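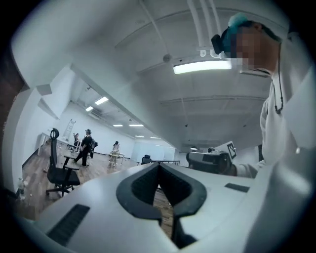 Hand-held gripper, black finger pads, wooden floor behind.

Lokora Depot Telegraph Demonstrator
Manufacturer: Distwood
Category: Exhibit equipment / Railroad and depot museums

Overview

The Lokora is a working telegraph set for depot museums, historical societies and classroom programs. It consists of two stations, each with a straight key, a sounder and a terminal block, joined by a low-voltage line. A visitor at one station sends; the sounder at the other responds. With the playback module fitted, either sounder can also run stored messages without an operator.

The code is American Morse, as used on North American railroads, and the sounder clicks. It does not produce a tone. Visitors who know International Morse from amateur radio will find several letters different, and a comparison card is supplied for each station.

Sounder and key

The sounder is a new casting on a traditional pattern, with an adjustable armature gap and return spring. Both adjustments are set at the factory and locked with a screw under the base. To change them, remove the base plate first. The key has a circuit closer on the left side. The closer must be shut at the receiving station or the line stays open and neither sounder will work — most support calls concern this.

The resonator box is supplied separately. It directs the sound toward the listener and is recommended where the exhibit shares a room with video or a running model layout.

Playback module

The module holds 18 messages: train orders, weather reports, freight inquiries and routine Western-style time signals. Texts were compiled by Rhiannon Skyrme from published operator manuals and are not transcripts of messages sent on any particular line. Sites can replace any of them with local material, entered as plain text through the service port. Spacing is generated automatically. Sending speed is set on a rotary switch and applies to all messages.

A push button (included) or a door contact (not included) starts playback. Keying by a visitor interrupts it.

Mounting

Each station is fastened from below through the desk top. Original depot furniture should not be drilled; use the Enton clamp plate, which holds the station by its flange and is lined with felt. The plate suits desk tops up to 2 inches thick. For bay-window desks with a raised lip, order the long clamp.

Line wire is cloth-covered over modern insulation. Do not connect the Lokora to wiring already present in a historic building, even if it tests sound.

Maintenance

Clean key contacts with a strip of plain paper drawn between them. Abrasives shorten contact life. In a seasonal building, disconnect the supply at closing in November and back off the sounder spring. Inspect terminals every 6 months in year-round use.

Supplied

Stations, complete with key and sounder
Line wire, on spool
Power supply, wall type
Comparison cards, laminated
Installation manual

Options

Playback module
Resonator box
Enton clamp plate, standard or long
Triệu acrylic cover, vented

The acrylic cover blocks access to the key and is intended for playback-only displays.

Ordering and support

Units are built in batches, and lead time is more than 6 weeks when the resonator box is included. Loan sets for lectures and open days are booked through Ekow Acheampong in the parts office. Loan sets ship on Monday and are sent without the playback module unless requested.

Replacement springs and contacts are stocked for all versions. State the serial letter stamped beneath the key base when ordering.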